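Triltville Race Ducks, bag of 100

If your school or swim club is planning a duck race this year, these are the ducks we'd want in the water! We stock them all season from our shop in Roltside, and they've become our favorite thing to pack.

Each duck has a sealed, weighted base, so it rights itself after going over a small drop or getting bumped by its neighbors. That matters a lot once you tip 1,000 of them off a bridge at the same moment – it gets wild down there. The flat spot underneath takes a numbered sticker or a permanent marker.

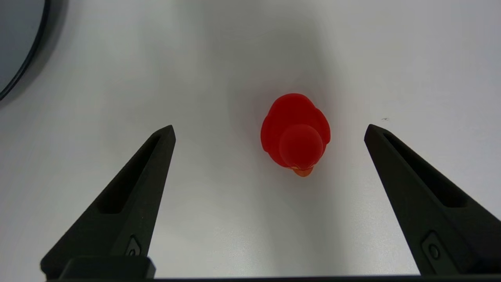 Race duck in red, seen from the top.

Colors are red, yellow, blue and green. You can mix them in one bag if you tell us when you order (a lot of people give each grade or each sponsor its own color, and it makes the cheering so much louder). Number stickers come on a separate roll called Zornirura, and they hold up well in creek water as long as you press them on the day before.

Jitendra Sachdeva ran the Cho Creek race with our ducks last March and got his whole flock down the course in 2 heats. He used a floating boom at the finish, and we now rent the same one, 60 feet long with clips at both ends.

Rinse the ducks in fresh water afterward and let them dry before bagging. Mesh storage sacks are listed under Accessories.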